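The Apple Stays

The table came up from the Plilum store in January, on the back of the feed truck, and it was the first piece of furniture in the house that my mother had not picked. It had a gray top and a strip of light wood along the edges. She walked past it for a week before she put anything down on it.

We were living in Stumau then, over the closed bakery. The kitchen faced the road to Lurkadberg and in winter the light was gone by four. My father had paid 309 for the table and told her 100. I knew because I had been with him in the store and had held the gloves while he counted it out.

She found the receipt in March, in the pocket of his good coat. She read it standing up and then put it back in the pocket and hung the coat where it had been. She said nothing at supper. The next morning there was an apple on the table, near the middle, and next to it a green block from the set I had outgrown.

I asked what they were for.

"Leave them," she said.

So we ate around them. My father moved his plate to the left to make room for his elbow. He looked at the apple and he looked at her, and he asked for the salt. When the apple went soft she threw it out and put another one in the same spot. The block never changed.

1. The Fruit

The rest of the fruit she put away every Saturday's worth at a time, as she called it, whatever day she had been to market. She bought from the Pitkänen stall, where they let you choose your own. Everything came out of the bag onto the table and from there into the white tray at the right-hand side. Pears went in, and potatoes too if there was room. She did not like a bare table and she did not like a full one.

I kept that habit. I have my own kitchen now, and my own gray table, and the fruit gets cleared off it into something white at the right-hand side.

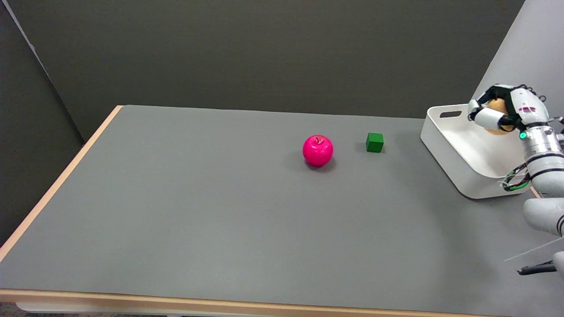
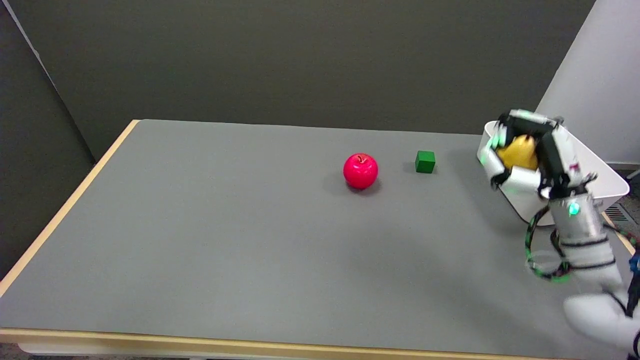 The apple and the green block, with the white container over on the right.

2. The Coat

My father died with the receipt still in his pocket. The coat came to me because it fit. The paper had gone thin along the fold, but I could read the number, and under it, in my mother's small writing, another one: 660.

It took me most of an evening to work out. It was what she had in the tin behind the flour that winter. She had told him it was empty. She had been putting it by since before I was born, for a trip to the coast that we never took, and he had gone into debt at the store for a table she could have bought twice over.

I called her the next day and asked if he had known.

"He wore that coat to church every week," she said. "He put his hands in the pockets."

I asked whether they had ever talked about it.

"What would we have said?"

I could hear her moving around in the kitchen, a drawer opening and closing. She asked if I was eating properly. I told her I was. Then she said the pears at Pitkänen were hard this year and I should wait a couple of weeks before I bought any.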